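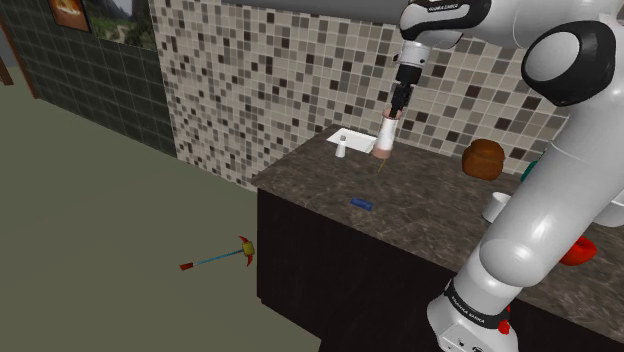 Computer rendering of a dark, marbled brown-gray countertop, with a white robot arm reaching over it.

Countertop

A countertop, also called a counter, benchtop or worktop in different countries, is a raised and flat surface for work in kitchens, bathrooms, workshops and similar rooms. It is usually carried by cabinets and is placed at a height which is comfortable for a standing person. The word can mean only the top slab, or the slab together with its edges and the low strip against the wall.

Terminology

In North America the usual word is countertop. In Britain the word worktop is more common, and in Australia and New Zealand one hears benchtop. In the trade, the part of the counter that goes past the cabinet front is called the overhang. The vertical strip at the back, which protects the wall from water, is the upstand or the backsplash, although the second word is also used for a tiled wall of full height.

History

Before the fitted kitchen, most food was prepared on a separate table. The continuous counter became common in the first half of the twentieth century, when cabinets began to be made in standard sizes. Linoleum, tile and enameled metal were used in many early examples. Plastic laminates came into wide use after the Second World War and made it possible to have a colored or patterned surface at a low price.

In the port town of Lulport the change can be followed in the local building records. A survey of older houses there listed 1,103 kitchens, of which 38 still had their first counter in place. Most of these were of slate, brought by boat from the quarry at Canureck. The quarry is now closed, but slabs from it are still taken out of old houses and sold again.

Materials

Natural stone. Granite, marble, slate and soapstone are the stones most often used. Granite is hard and resists scratches well. Marble is softer and is marked by acids such as lemon juice or vinegar. Many stones are treated with a sealer, and the treatment must be repeated from time to time.

Wood. Wooden counters are made from strips glued together, with the long grain or the end grain facing up. They can be sanded and oiled again when they are worn. Standing water near the sink is the most frequent cause of damage.

Laminate. A thin decorative sheet is glued on a core of particleboard. It is light and not expensive, but a burned or deeply cut place is difficult to repair.

Engineered stone. Crushed quartz is bound with resin and pressed into slabs. Cutting it dry produces fine silica dust, which is dangerous for the lungs – for this reason wet cutting and breathing protection are used in the workshops.

Other materials include concrete, stainless steel, ceramic tile and solid surface, a mixture of resin and mineral powder.

Edges and joints

The front edge can be square, rounded, beveled or given a more complex form. The catalog of the Overgaard workshop in Pamgate, in its edition of January 2024, shows 14 edge forms for stone and 4 for wood. Long counters are made from more than one piece, and the joint is filled with colored epoxy or silicone. Joints are normally kept away from the sink cutout, where the slab is at its weakest.

See also

Backsplash
Kitchen cabinet
Kitchen sink
Laminate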